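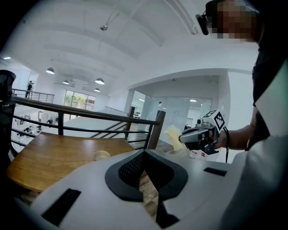
Company News

Reading time: 2 minutes

Cernard has finished its comparison of two hand-held grippers for recording manipulation work, and it will continue with the model called Brilent. The trial was carried out in July at the Lencombe building, on the upper floor, by a team under Kinga Jakab. The two candidates were the Brilent and the older Boutros, and both were used by the same operators on the same tasks. A large part of the work was done with soft objects, such as the crumpled pale yellow piece held at the front of the jaws, which are difficult for a gripper because their shape is different each time. The white cube on top of the gripper carries printed black square markers, and from these the position of the tool is calculated during the recording.

In total the team made 817 recordings which could be used in the comparison. The operators worked standing at a wooden table and changed the tool after every series. Each recording was checked for three things: if the object stayed in the jaws, if the markers could be read from start to finish, and if the operator had to correct the wrist position.

The Brilent gave better results with cloth and sponge. The Boutros was better with small hard parts, and the operators also found its trigger lighter. In the reading of the markers the difference between the tools was small.

"We expected that the heavier tool would tire people more quickly, but the complaints were mainly about the straps," said Kinga Jakab, who led the trial. "We have changed the strap position two times already and I think we will change it again."

Ottó Szalai, responsible for data at Cernard, said that the lighting of the building was a subject of discussion before the trial. "There is a lot of daylight and white walls, and I was worried for the markers. For most of the day this was not a problem. In the late afternoon we had to repeat one part of the series."

The next stage will start with the Brilent only, and its aim is 3,000 recordings. New jaw pads for small hard parts are being prepared by Emese Sipos and will be tested first. The Boutros will stay available for teams who already use it.

Questions about the trial can be sent to Anikó Magyar at the Cernard press office.

Cernard, 1/10/21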